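3.2 Surface wear and cleaning frequency

Wear on tabletop finishes is usually reported as a loss of gloss, measured at a fixed angle before and after a set number of rubbing cycles. The measure is easy to repeat, but it says little about tables in daily use, where cleaning is uneven and the same few spots take most of the contact. Salgado and Yin treated the surface as a single uniform field. We follow Lei and Peng in dividing it into zones and reporting each zone on its own.

Tabletops were drawn from two sites, Horka and Jolledano. Both sites serve meals daily and wipe tables after each sitting, but they use different cleaning products and keep different records. At Horka the log gives the time of each wipe and the initials of the person on shift. At Jolledano only the number of sittings is kept, and wipes were inferred from it. The two sets are therefore analyzed separately and compared only in rank order.

Test panels were cut from unused stock of the same finish and rubbed for 2,000 cycles with a damp cotton pad under constant load. The pad was replaced after every 880 cycles, and the last, shorter run was completed on a fresh pad. Gloss was read at the center of each panel and at the four corners. A second series was extended to 2,280 cycles to check whether the curve had leveled off. It had not in the darker finishes, and the fitted slope for these should be read as a lower bound.

Zone had a stronger effect than finish. The band nearest the seated user lost gloss faster than the center at both sites, and the difference held after correcting for the number of wipes. Curved edges were harder to measure, as the meter foot must rest flat, and readings taken within 2 cm of an edge were dropped. This removes part of the band of most interest. Dai proposed a smaller foot for such cases, but it was not available for the August readings.

Visual rating was used as a secondary measure. Three raters scored each surface against printed standards under overhead light. Agreement was good on plain finishes and poor on speckled ones, where fine scratches are easily lost among the flecks. Glare adds a further problem (Figure 4): a bright reflection can hide damage or make a worn area look sound, depending on where the rater stands. 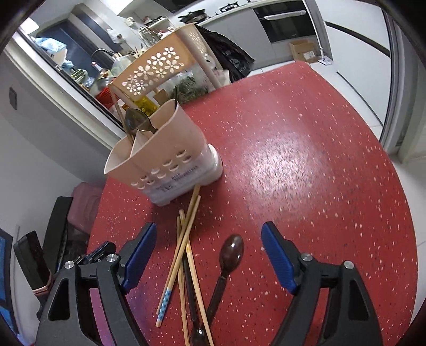 Figure 4. Glare on a glossy red tabletop with white and dark flecks, with utensils on the surface.

Ratings of speckled finishes were therefore left out of the pooled score and are listed separately in the appendix. Gloss readings for the same surfaces were kept – the meter averages over an area much larger than a single fleck. The Jotenach scale was used throughout, without the half steps added by Fu.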